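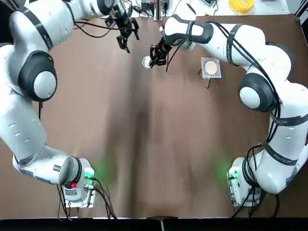 Tusstead Hedge and Orchard Scheme
Second progress report to the Oltmanns Fund
August 4, 2021

Work covered by this report
The second payment of the grant was for replacing dead trees in the old orchard, laying the hedge along Irel Lane and starting the public pruning classes. The first two are finished. The classes have begun but are behind the plan, for reasons given below.

Orchard
We planted 21 apple trees in the gaps left by the winter survey. All are on half-standard rootstock, staked and fitted with rabbit guards. One tree was snapped by wind in its first month and will be replaced by the nursery at no charge. The dry spring meant more watering than we had allowed for, and Bontu Birhane drew up a rota so that each row was done twice a week. The bowser we hired for this went over budget by £40, which we have taken from the tool line.

Grass under the older trees is now cut once a year and raked off. The strip nearest the gate was cut too early by mistake and will be left alone until next summer. 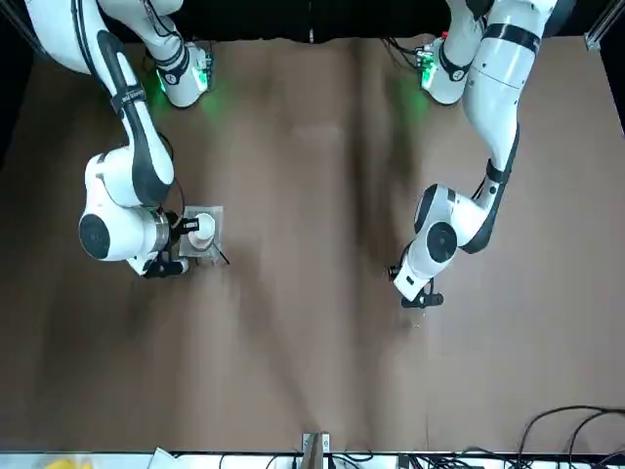 Hedge
The Irel Lane hedge was mostly hawthorn and blackthorn, with long gaps at the lower end where sheep had been getting through. The laying was done before the birds began to nest. The gaps were filled with hazel and field maple whips. Growth at the top end is good. The lower end stays wet and several whips there have yellow leaves, so we have asked for the ditch to be cleared before we plant any more.

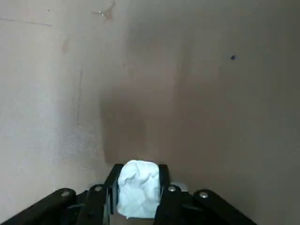

Classes
Four classes were planned for the period and two were held. The others were put off while indoor meetings were restricted. Each class takes up to 20 people and both were full, with a waiting list. Dong-hyun Yoo taught the summer pruning class and has agreed to take the next one, on plums. The Traso booking system sent reminders to the wrong list before the first class. We now send them by hand.

We asked those who came what they would change.

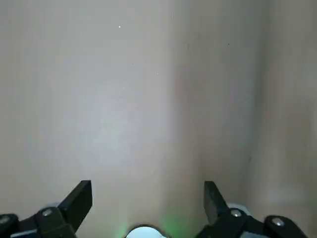
Bontu Birhane thought the morning was too short for beginners, and would like the talk cut down so that everyone gets at least an hour at a tree with a saw.

We will try this with the plum class. The two postponed classes are now set for October. We ask that the unspent teaching fees be carried forward to cover them. The rest of the budget is on course, and receipts for the trees, stakes and bowser hire have been sent separately.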